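Section 6: Setting Up the Jonine Desk at a Workstation

6.1 Before you begin

This section applies to the single-motor Jonine desk with the standard top. It covers placing the desk, connecting the power supply, resetting the handset, storing heights and arranging the seat. Assembly of the frame is covered in Section 4 and fitting of the top in Section 5. Do not proceed until both have been completed and the assembly checklist has been signed.

The desk should be set up in the room in which it will be used. If it must be moved to another floor, remove the top first. Moving a fully assembled desk by lift is permitted only where the lift car will take the full width of the top without tilting.

You will need:

The desk, assembled
The handset and its two short screws
The power supply and mains lead
The cable tray and cable ties
A spirit level
A tape measure
A cross-head screwdriver

CAUTION: Do not use a powered screwdriver on the underside of the top. The pilot holes are shallow and the screws will break through the surface if overtightened.

6.2 Placing the desk

1. Choose a position on a firm, level floor. Thick carpet is acceptable, but the feet will settle in the first few weeks and the desk should be levelled again in that time.

2. Leave a clear space of at least 800 mm behind the user's edge of the desk. Where the space behind the desk is also used as a walkway, consult the site plan before fixing the position.

3. Keep the rear edge clear of window sills, radiators, shelves and door handles through the whole range of travel. Check this by measurement and not by raising the desk against the obstruction.

4. Lift the desk into place with one person at each end, holding the frame. Do not lift by the top and do not drag the feet.

5. Place the spirit level along the front edge, then across the depth. Turn the feet by hand until both readings are true.

Note: Desks placed back to back must have a gap between the tops. The standard spacer supplied with the McPhee screen may be used for this purpose whether or not a screen is fitted.

WARNING: The desk moves under power. Filing cabinets, waste bins, bags and storage boxes must not be kept beneath it. A pedestal may be used only if its top is lower than the underside of the desk at the lowest setting.

6.3 Connecting the power supply

1. Confirm that the wall socket is switched off.

2. Push the motor plug into the port marked M on the control box until it clicks. Pull gently to confirm that it is held.

3. Push the handset plug into the port marked H. The two plugs are different shapes and neither should need force.

4. Lay the mains lead in the cable tray, leaving enough slack for the desk to reach its full height. The lead must hang in a loose curve when the desk is raised and must not touch the floor when it is lowered.

5. Fix the slack with cable ties. Do not tie the mains lead to the monitor cables.

6. Plug in at the wall and switch on. The handset will show a line of dashes.

If the handset stays blank, switch off at the wall, wait for the light on the control box to go out, and check both plugs again. If the display is still blank after a second attempt, stop work and report the desk by its serial number. The control box contains no parts that can be repaired on site.

Note: Extension leads may be used for a trial set-up but not for a permanent workstation. Under no circumstances should a desk be powered from an extension lead that is itself plugged into another.

6.4 Resetting the handset

A new desk must be reset before first use. It must also be reset after a power cut, after the motor plug has been removed, and whenever the display shows code 369.

1. Clear the top of the desk completely.

2. Press and hold the down key. The desk will lower slowly, stop, rise slightly and stop again. Keep the key pressed throughout.

3. Release the key when the display shows a height in place of the dashes.

4. Measure from the floor to the upper surface of the top. If the measured height and the displayed height do not agree, follow the correction procedure in Appendix 2.

Code 369 indicates that the control box has lost its lower limit. It does not indicate a fault in the motor, and the desk need not be withdrawn from use unless the code returns after resetting.

CAUTION: The desk will not stop for obstructions while it is being reset. Keep hands, cables and clothing away from the frame until the height is displayed.

6.5 Setting the seated height

The seated height should be set by the person who will use the desk, with the chair they will normally use. The chair is always adjusted first and the desk second. Where this order is reversed, users tend to raise or lower the chair to suit the desk, and the feet are left without proper support.

1. Stand in front of the chair and set the seat so that its highest point is just below the kneecap. Refer to the chair manufacturer's instructions for the adjustment itself, as controls vary from one model to another.

2. Sit well back. Both feet should rest flat on the floor, with a small gap between the front of the seat and the back of the knee. 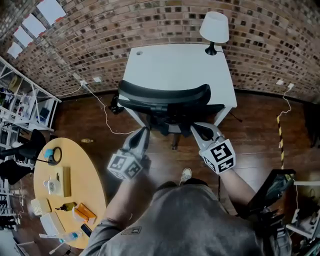
Figure 6.2 Standing position in front of the chair, viewed from overhead

3. Let the upper arms hang loosely and bend the elbows so that the forearms are level.

4. Raise or lower the desk until the top is at, or very slightly below, the underside of the forearms.

5. Check that the thighs clear the underside of the frame. If they do not, the user needs a lower seat and, where necessary, a different chair. Do not remove the crossbar to gain room.

6. Press the M key, then key 1, to store the height. The display will flash once.

A footrest should be offered to any user whose feet do not rest flat when the chair is correctly set for the desk. Footrests are ordered from Kotden stores under the same code as the desk and are normally sent in the next delivery.

6.6 Setting the standing height

1. Move the chair clear of the desk.

2. Stand upright in the shoes normally worn for work, with the weight on both feet.

3. Bend the elbows as for the seated height and raise the desk to meet the forearms.

4. Press the M key, then key 2, to store the height.

5. Return to the seated height by pressing key 1, and confirm that every cable moves freely.

New users should stand for short periods at first and lengthen them gradually. Anyone who has been given medical advice on standing or sitting should follow that advice in preference to this guide.

Note: Monitors on fixed stands will usually be correct for one position only. If the screen appears too low when standing, request a monitor arm. Do not raise the screen on books or reams of paper, as these can shift when the desk moves.

6.7 Shared desks

Where a desk is shared, each regular user may store a seated and a standing height up to the limit of the handset. Keys 1 and 2 are reserved for the first named user. Occasional users should set the desk by hand and should not overwrite a stored height.

The handset may be locked by holding the M key until a padlock symbol appears. Desks in public areas and meeting rooms must be locked when not in use. The same action releases the lock.

6.8 Handing over the desk

Before leaving the workstation, the person carrying out the set-up should raise and lower the desk through its full travel with the user present, and should show the user how to stop it. Touching any key while the desk is moving to a stored height will stop it at once.

Complete the handover sheet and record:

The serial number, found on the left leg
The room and desk number
The stored heights
Any item still to be supplied
The name of the user

One copy is kept with the desk and one is returned to the Workplace Equipment Office, Fulden Building. Queries on set-up should be addressed to Kirstin Chisholm. Requests for an individual assessment should be addressed to Marama Ellery, who will need the serial number and the recorded heights before a visit can be arranged.

Routine inspection of all desks takes place each August. See Section 7 for cleaning and care.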